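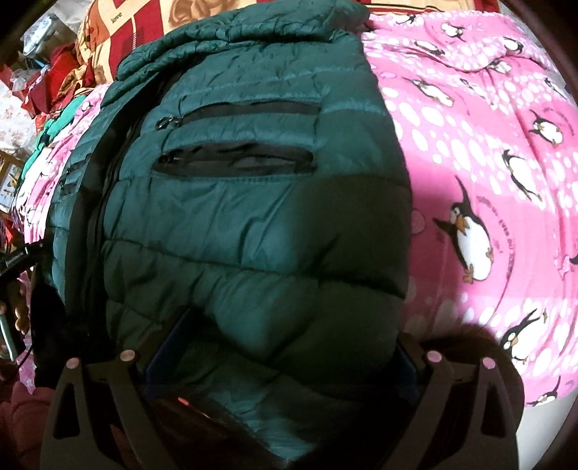
Photo: Bartosz Mazurek / Storkata image library

Equipment planning for hand-held gripper data collection

Equipment planning for hand-held gripper data collection is the process by which a laboratory, company or school selects, prices and schedules the purchase of the tools used to record manipulation tasks by hand. The recordings are later used to train robot arms. The subject overlaps with general laboratory purchasing but is usually treated separately, as a large share of the cost falls on small parts, spare units and staff time, and only a limited share on the robot itself.

Scope

A hand-held gripper is a two-fingered tool carried by a person and fitted with a camera. The operator performs an ordinary task, such as folding a garment or picking up a quilted jacket from a bed, while the camera records the fingers and the object between them. A purchasing plan normally covers the grippers, cameras, mounts, cables, storage, finger parts and the household goods to be handled. Robot arms are listed in a separate section of the plan and are often bought in a later budget year.

Budget structure

Most plans divide spending into fixed and recurring costs. Fixed costs include the gripper bodies, cameras and the computers on which recordings are checked. Recurring costs include finger pads, screws, memory cards, data storage and operator wages. Teresa Wieczorek, in a planning guide prepared for the Erov laboratory, recommended that recurring costs be estimated per recorded hour, and that the estimate be revised after the first 100 hours of work. The guide also advised against combining wages and equipment in one line, a practice that had made earlier Erov budgets hard to compare.

Storage is frequently underestimated. Wide-angle video from a single gripper fills drives quickly, and a second copy is generally required. Some buyers rent storage by the month during collection and purchase drives only for the final, checked recordings.

Finger and pad selection

Fingers are commonly made with openings in the body, which reduce weight, and with separate pads on the gripping surfaces. Pads are chosen according to the goods to be handled. Smooth, padded clothing is considered a demanding case: the filling gives way under pressure, the outer fabric may slide, and the operator often has to take hold of a seam or a fold.

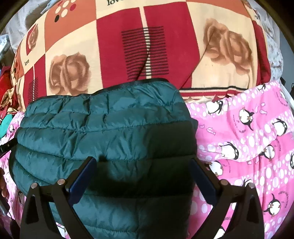

For this reason, plans that include clothing and bedding usually allow for more than one type of pad per gripper, together with replacement screws of matching size. In the Wevia purchasing schedule, pads were ordered in a single lot of 220 to secure one shade and one hardness throughout the project. Benedikt Strobel has noted that mixed lots complicate later use of the video, as a change in the look of the fingers may have to be recorded with each session.

Household goods

Garments, blankets, cushions and similar items form a distinct budget line. They may be bought new, bought second-hand or supplied by the households in which recording takes place. Household supply lowers the purchase cost and brings in patterned and crowded surroundings that are difficult to reproduce in a laboratory. It also calls for written consent, a procedure for damage claims and a small reserve for replacements. The Nowakowski project listed 134 items in its first inventory, of which 34 were outer garments.

Scheduling and spare units

Delivery times differ widely between parts. Cameras and computers are normally held in stock by dealers, while printed or molded fingers may be made to order. Plans therefore place finger orders first. Common practice is to keep one complete spare gripper at each site, with its own cable and strap, so that a session can continue after a fault. Lok-yiu Tsang has proposed that spares be rotated into regular use each January and inspected at the same time.

Criticism

Teresa Czarnecka has argued that published budgets give too little attention to the cost of reviewing recordings, and that projects tend to buy additional grippers before they have staff to check the results. Others hold that early purchase in quantity is justified where a supplier may change its design.

See also

Laboratory purchasing
Robot end effectors
Spare parts management

Page last edited 28 January 2020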